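Folding laundry is a job most households would gladly hand over, and it remains one of the harder ones to give to a machine. Voltolier, a small firm based in Wemudbridge, sells a hand-held gripper for people who want to teach robots to do it. The operator holds the tool, does the chore with it, and the camera on board records the work. The recordings are then used for training.

We had the kit for nine days. It comes with two grippers, a charging dock and a licence for Funside, the software that sorts the recordings. Our tests were all with cloth, and dark cloth gave us the most to think about.
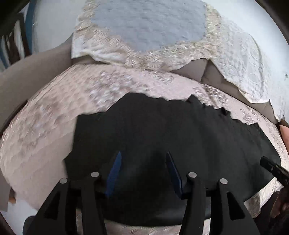
## In use

The linkage is simple and the fingers open wide. Grip is firm on thick cotton and less sure on thin, slippery material, where it took us three or four tries to pick up a single layer. The camera sits close to the work, so the fingertips stay in view, but its wide lens bends everything near the rim. Black fabric loses most of its detail. Seams and folds show only faintly, and a patterned cover underneath makes the edge of the garment easier to find.

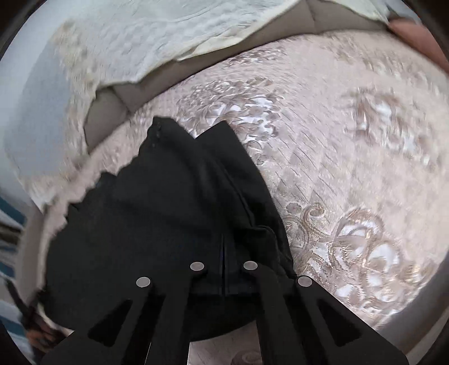 Arm ache set in after around 4 hours, mostly in the wrist. Nyitrai, the main rival, makes a lighter tool, though its fingers are stiffer and we liked them less on soft goods. Voltolier changed the trigger spring in August and the new one is a clear improvement.

Funside is the weak part. Uploads are slow, and a clip with a failed grasp has to be marked by hand. The manual covers this in half a page.

For a lab or a small firm working on household tasks, the kit is sound and easy to learn. Spare fingertips are sold separately, and we would order a set with the kit.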